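Subject: Re: [valve-builders] Hum in the Tonwood that changes when I touch the volume

Hello all,

Thank you for the welcome last week, and for all the replies about the cabinet covering. I've read every one of them twice and I'm still no nearer choosing a cloth.

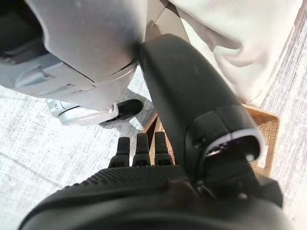
Now then, to the hum. I'll quote the bit I'm answering so that those of you who get the digest can follow along:

> Mine is a Tonwood combo, home-built from the Flastavell
> chassis kit. With everything turned down it has a low hum,
> not terrible. Bring the volume up halfway and it gets
> louder and more of a buzz, then at full it drops off again.
> Touching the metal shaft of the pot makes it quieter.
> New filter caps didn't help at all. Is it the transformer?
> I don't want to buy another one if I can help it.

Please don't buy a transformer yet! I very much doubt it's that. You really have two noises there, and it's worth keeping them apart in your mind. The low one that's there with everything turned down comes in after the volume control, so it will be the power supply or the heater wiring or the output stage. The buzzy one that comes and goes with the knob is getting in at the volume control or before it, and the fact that touching the shaft quietens it makes me think the body of the pot isn't earthed.

I had exactly this on my second Tonwood (the first went to my nephew, who plays it far too loudly and loves it). The Flastavell chassis comes painted, inside as well as out, and the pot had been sitting on the paint quite happily with no contact to the metal whatever. I scraped a ring of paint away round the hole, put a toothed washer behind the panel and did the nut up properly, and the buzz went down to almost nothing. Ten minutes' work, most of it looking for the washer.

Before you go in there, do please switch off, unplug, and let the supply drain. Mine sits at just over 300 volts on the first cap and it will hold that for a good long while if there's no bleeder fitted. Put your meter across it and watch it come down to nothing before you put a finger anywhere. I know you know this, but I say it to everybody, myself included.

While you're in there, have a look at the lead from the input jack to the first grid. If it runs alongside the heater wires, move it, or swap it for screened cable with the screen earthed at one end only. I use the thin stuff from Naidoo, which strips nicely and doesn't melt the moment the iron comes near it. Twist the heaters tightly and push them well down into the corner of the chassis - they look lovely strung across the middle in the old sets, but they do sing.

For the steady hum, try an artificial centre tap on the heaters if your winding hasn't got a real one. Two 100 ohm resistors, one from each side to earth, half watt is plenty. Check there isn't a centre tap connected already, as you only want the one or the other.

Somebody asked off-list about my own cabinet. It's from a 1934 wireless that had already lost its works when I bought it, so no groans please, I didn't gut anything. The speaker is a Tostusley ten inch and it suits the box far better than it has any right to.

Do write back and tell us how you get on, and if the pot turns out to be earthed after all then I shall eat my words and we'll think again.

All the best from a rather cluttered back bedroom,
Wirewound

Filed under: Valve amps > Noise and hum > Home-built combos

Comments (4)

pentode_pete
Same trouble with the painted chassis here. I did all the pots and both jacks while I was at it. Much better.

Greycloth
Would a wire soldered across the backs of the pots do instead of scraping?

Wirewound
It would, Greycloth, but then you can end up with two paths to earth if one of the pots is touching metal as well. I'd still scrape. You need a big hot iron for pot backs too, and I've cooked one that way.

oldmullard
Centre tap resistors did it for mine. Thanks for the long write-up.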